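中古車を買いました。Hatarという小さな会社の軽いワゴンです。日本語の練習もかねて、少しずつ書きます。

走行距離は6万9千キロ。店の人は「まだ若いです」と言いました。車にも若いと言うのですね。

最初の一週間で308キロ走りました。燃費は思ったより良いです。ただ、高速道路の合流では少し力が足りないと感じます。

タイヤはAmaralの冬用がついていました。10月ですから、このままにするか迷っています。乾いた道では音が大きいです。

Watcombeの峠まで行きました。下り坂でブレーキから小さい音がします。止まる直前だけです。同じ経験のある方はいらっしゃいますか。

返信ありがとうございます。パッドの残りを見てもらうことにしました。Indarowの整備工場は、点検だけなら30分ぐらいで終わるそうです。 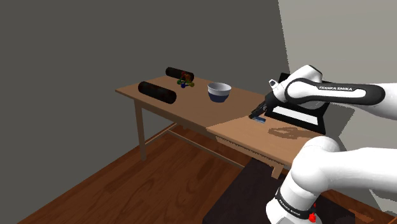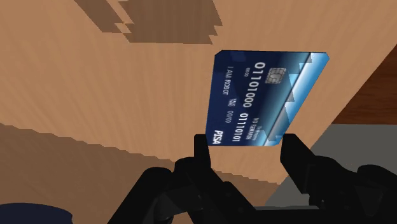 点検が終わりました。パッドはまだ十分残っていて、裏側の金具に油が足りなかったそうです。塗ってもらったら音が消えました。

次はワイパーのゴムを自分で替えてみます。運転席側と助手席側で長さが違うことを、きのう初めて知りました。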